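# Budget for the cloths first

By Leonor Caldeira

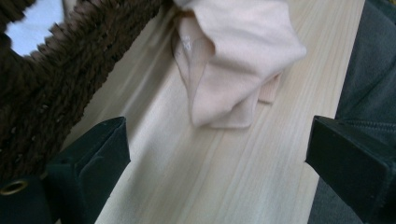
*A pink cloth on a pale softwood board, between the fingers of a hand-held gripper.*

Every October our workshop puts in its equipment requests, and every October the requests are for machines. Last year it was an arm. The year before it was a bigger arm. I have signed off on both, and I don't regret either purchase, but I think we have been spending in the wrong order and I'd like to make the case for changing it.

We finish timber shelving at Stokanstead. A lot of the labour goes into handling and wiping down boards between stages. It is dull work and hard on the shoulders, and it is a fair candidate for automation. When we first costed it, the spreadsheet had a line for the robot, a line for the gripper, a line for installation and a line called "other". The line called "other" was two per cent of the total. It ended up being the one that caused all the trouble.

"Other" was cloths, boards, replacement fingertips, storage bins and the hours our people spend with a hand-held gripper, doing the job the way we would like the arm to do it. We ran out of practice boards before we had settled on a grip. Then we ran out of cloths and used whatever was in the cupboard, so the fabric changed from one day to the next and the results were hard to compare. A thick folded cloth and a thin one are different jobs for a pair of flat fingers. We should have decided early which one we were planning for, and bought 200 of it.

Didier Picard, who looks after our purchasing, disagrees with me on this. His view is that consumables can be bought at any time from petty cash, while capital money disappears at the end of the year if it isn't spent. He's right about the rules. The Manurung site lost its capital money that way and waited a full year to get it back. I still think he is describing a problem with the rules, and the answer is to ask head office for a different split. A machine that sits under a sheet until the materials arrive hasn't been saved from anything.

My proposal is modest. Before anyone asks for a quote on an arm, the section should do 50 hours of the task with a hand-held gripper, on our own boards and with our own cloths. Those hours should be paid and rostered, and they should come out of the project budget so that the true cost shows up. At the end the section writes down what it used, what wore out and which parts of the job it could not do at all. If the fingers can't pick up a limp cloth reliably, we want to know that while the tool is still a cheap one.

The Cunden shop did a version of this with their packing bench. They logged 145 attempts at one lift, changed the fingertip shape, and dropped the larger of the two arms from their plan. Their request went through with fewer questions than ours did, mainly since the numbers had come off their own bench.

There is a fair objection about time. A section that is already short-handed will struggle to find 50 hours, and a supplier's demonstration takes an afternoon. But the supplier brings its own cloth. I have sat through demonstrations by Komidau and two of their competitors, and the material was always clean, square and new. Ours gets bunched up and left on the boards.

I would also put the rags, boards and tips on their own line in the form, with a name. "Other" gets trimmed every time the total has to come down, and the person trimming it has no way of knowing what is inside.

The forms for this year are being redrafted now. I've sent Didier a version with the extra line and the trial hours added, and he has sent it back with the hours halved. We'll meet somewhere in the middle – I'd settle for 40, provided they are rostered.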